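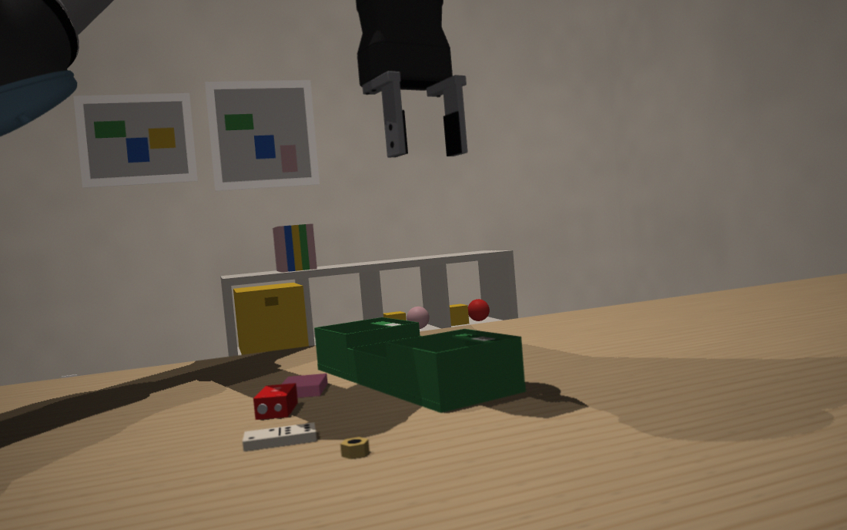

Pacing in the First Half of Rowing Races

Student project by Natália Hrnčiar

1. Aim
I wanted to find out if a fast first 1,000 meters costs a rower time later on. My coach at Skelitz says it does. Most of the team at Firden start hard anyway.

2. Method
Rowers from both clubs did 2 trials in June, each 3,000 meters long. In the first they went out fast – in the second they held an even pace. I entered the split times in Plotix. 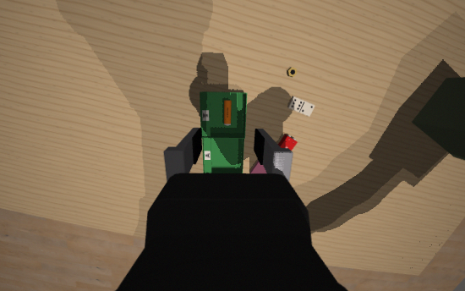

3. Results
The even trial was faster for most rowers. The last 1,000 meters made the difference. Two Firden rowers did better with the fast start.

4. Problems
The wind picked up during the second trial, so the times are not fully comparable.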